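Ticket 497: Etikettendrucker am Packplatz verliert Verbindung zum Shop
Status: gelöst
Priorität: mittel
Betroffen: Plollico Warenwirtschaft, Packplatz 2, Versandmodul Girnon

Fehlerbeschreibung
Versandetiketten werden morgens normal gedruckt. Nach einiger Zeit bleibt der Auftrag in der Warteschlange auf "wird gesendet" stehen. Der Drucker zeigt grünes Licht und keine Störung. Nach Neustart des Druckers laufen alle wartenden Aufträge auf einmal durch, teilweise doppelt. Packplatz 1 mit dem gleichen Druckermodell ist nicht betroffen.

Umgebung
Beide Drucker hängen am selben Switch, Adressvergabe per DHCP. Druckdienst von Jaltov auf dem Büro-PC. Letzte Änderung: Router im Oktober getauscht.

Verlauf

08:10 Testseite direkt am Gerät gedruckt, in Ordnung. Testseite über Windows ebenfalls in Ordnung.

08:25 Warteschlange geleert, Druckdienst neu gestartet. 8 Etiketten hintereinander gedruckt, kein Fehler.

09:40 Fehler wieder da. Ping auf die eingetragene Adresse (Endung .59) läuft ins Leere. Am Gerät Netzwerkstatus ausgedruckt: Adresse endet jetzt auf .194.

09:50 Im Router nachgesehen. Die Lease-Zeit steht auf einer Stunde, beim alten Gerät war es ein Tag. Für Packplatz 1 gibt es eine Reservierung, für Packplatz 2 nicht. Die Reservierung ist beim Tausch offenbar nicht übernommen worden.

10:05 Reservierung für Packplatz 2 auf .59 angelegt, Lease-Zeit auf einen Tag gesetzt. Drucker aus- und eingeschaltet, Adresse stimmt. Anschluss im Druckdienst unverändert gelassen.

11:30 Druck läuft. Doppelte Etiketten treten weiterhin auf, wenn ein Auftrag in Girnon erneut angestoßen wird, während der erste noch wartet. Option "Auftrag bei Zeitüberschreitung wiederholen" abgeschaltet. Danach keine Dubletten mehr.

Nebenbefund
Beim Artikel "Halskette Sârbu, Kordel braun" fehlte auf dem Etikett das â, stattdessen stand ein Fragezeichen. Ursache ist der Zeichensatz in der Vorlage. Auf UTF-8 umgestellt und mit dem Artikel getestet, der Name wird jetzt richtig gedruckt.

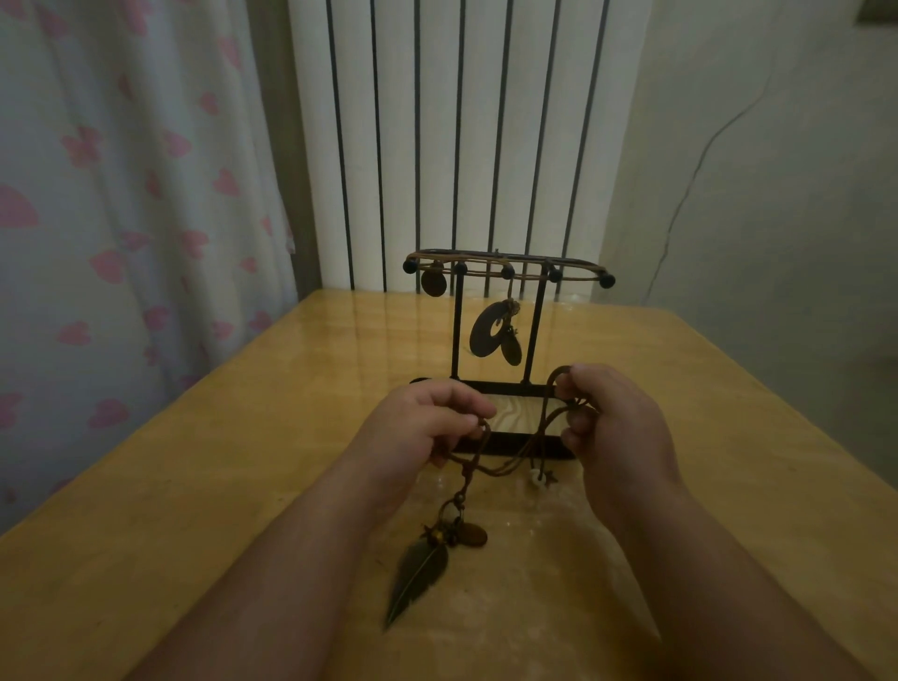 Die übrigen Vorlagen (Retoure, Warenpost, Lagerfach) stehen noch auf dem alten Zeichensatz. Umstellung bitte erst nach Feierabend, der Druckdienst muss dafür neu gestartet werden.

15:45 Rückmeldung vom Packplatz: seit dem Vormittag kein Abbruch. Doppelt gedruckte Etiketten wurden im Portal storniert.

Offen
Retourenvorlage umstellen. Reservierungsliste des Routers exportieren und bei den Zugangsdaten ablegen. Ticket wird geschlossen, bei erneutem Auftreten bitte hier antworten und den Netzwerkstatus des Druckers anhängen.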